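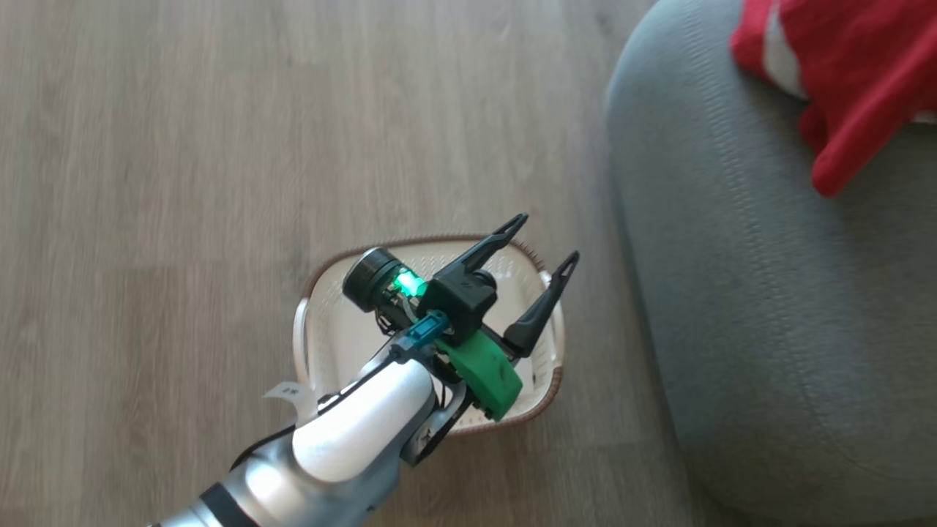 Equipment notes, second arm and spares
2023-06-16

Sitting down to write this out properly before I forget which numbers came from which email. The short version is that the October request has to be in one piece this time, with everything on one sheet, and I would like whoever picks this notebook up after me to be able to see how I got there (last year's sheet was a total and a shrug, and we paid for it when the questions came back).

What we have now. One arm, which is doing all the floor-level basket work by the sofa, over the wood-look floor. The wrist is where all our money goes, one way or another. Between the gripper, the little round camera beside it, the green bracket and the cables running along the top of the arm, there is an awful lot living at the one end that is most likely to bump into something. The wiring around the camera mount is still exposed and I have been saying for months that I want a cover over it. So a cover goes on the list, first line, in ink!

Quotes so far

Atero came back quickly and were very nice on the phone. They will do a second arm with the same reach as ours, lead time 4 months from purchase order, and they'll hold the price until the end of October. No gripper included, which I had to ask twice to get a straight answer on. Their service plan looks generous until you read the page on shipping, where we pay both directions.

Lorkwood is the cheaper of the two for the arm itself, but their controller wants its own power supply and its own mount, and by the time I'd added those back in the gap was down to $520. For that little I would much sooner have two matching arms and one set of spares in the drawer. I do want to be fair to them, though, the manual they sent over was the clearest thing I've read all spring, and if we ever set up a separate bench for the fixed camera I'd go back to them happily.

Amato for fingers. We use the slender black ones with the triangular cutouts near the tips and I see no reason to switch. They suit a thin rim like the one on the white basket, and I like being able to see down between them to the holes in the bottom when they're spread. Fingers are $42 a pair. I'm putting down 3 pairs per arm for the year, which might be one more than we need, but running out in the middle of a week of sessions is so much worse than having a spare pair lying in a drawer.

Things that are easy to leave off the sheet
- cable sleeves for the wrist, long enough to reach past the joint housing with some slack
- a second camera of the same kind, plus one extra lens
- spare brackets (we can print these, but filament is still money, so a small line for it)
- connectors. Buy a whole bag.
- tags. The paper ones stick out and get scruffy, and I'd love something flat that wraps around the arm and can be wiped clean
- baskets! They cost next to nothing, but I would like them all to be the same off-white kind with the brown rim, and stores do change their stock, so let's get a stack in one go

The Lallevach question

The Lallevach budget can carry equipment only if it's ordered and received inside the project year. With Atero's lead time that means the order can't wait for the October round if we want the arm charged there. Two ways to go, as far as I can tell. Either the arm goes on Lallevach and we order early, with fingers, sleeves and camera on the October sheet, or the whole lot goes to October and we live with one arm through the winter. I lean toward the first. Sharing one arm has been fine while it was only baskets, but once we add the shelf tasks there will be a line for it, and I can picture myself trying to squeeze in a quick test at lunch and annoying everybody.

Space. I measured from the sofa arm out across the floor and a second base will fit if it faces the first one, with room left over to walk behind. It would mean moving the sofa back a little. I'd like to keep the sofa in play, since soft things at the edge of the work area are half of what we're trying to plan for, and a bare floor would tell us very little.

To do
Ask Atero for the quote again with the wrist cover as a separate line.
Ask Amato whether the price changes for a bigger order.
Find out the exact closing date for Lallevach receipts, in writing.
Set aside around a tenth of the total for shipping and surprises.
Check whether the old service plan can be extended to cover both arms, or if we'd be starting a new one.

Sheet is started in the shared folder, second tab. Please add to it and don't be shy, but put your reason in the notes column.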